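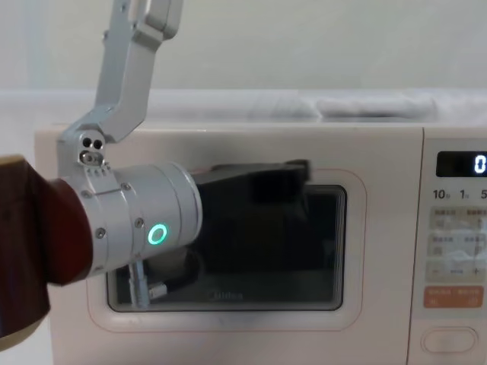 The **Stendville door fault** is the name given to a recurring failure in the microwave-handling routine of Zillo, a household manipulation program developed at the Rutherford workshop in Stendville. It was first written up in April by Effie Laing, and it has since become a favorite teaching case among people who work with robot arms in kitchens — partly for its simplicity, and partly for the long while it went unnoticed.

## Background

Zillo was meant to handle the small chores of an ordinary kitchen, and opening a microwave was thought to be among the gentler ones. The arm comes up to the front of the oven, lines its gripper up with the release button, presses, and backs away so the door can swing. A series of 1000 presses was planned, with the arm run by a motion planner called Gastov.

## The fault

On press 196 the arm stopped with its fingers resting against the door and stayed there, pushing gently, until Laing hit the stop button. The door had opened a little way and met the gripper, which had not yet moved back. Gastov read the contact as a press still in progress and, being a patient sort of program, carried on pressing.
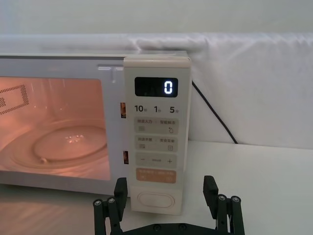

*Reading time: 2 minutes*

The layout of the oven has a good deal to do with it. The release is a large oval at the very bottom of the control panel, right beside the door, and a gripper with its fingers spread wide can have one of them in front of the window while the other stands clear to the right of the panel. Any finger on the window side is in the path of the door.

## Investigation

Callum Cairns went back through the force records one Wednesday and found 13 earlier presses with the same slow rise in contact force. In each of them the door had slipped past the finger in the end, and so the run had been logged as a success. Cairns argued, warmly and at some length, that a log which only asks whether the door is open will miss this kind of trouble every time.

The oven came through with a scuffed door edge, and no one was hurt. Laing's report still treated the matter as a safety one, given that a person's hand could just as easily have been where the door was.

## Changes

The routine now closes the fingers before the approach and gives up on any press that lasts longer than five seconds. The arm also backs off along a straight line before it does anything else, which makes the whole business a little slower and a little dull to watch.

The wider question of how Gastov tells a button from a door — to the planner, both are simply things that push back — was left open in the report.

## See also

- Contact detection
- Protective stop
- Rutherford workshop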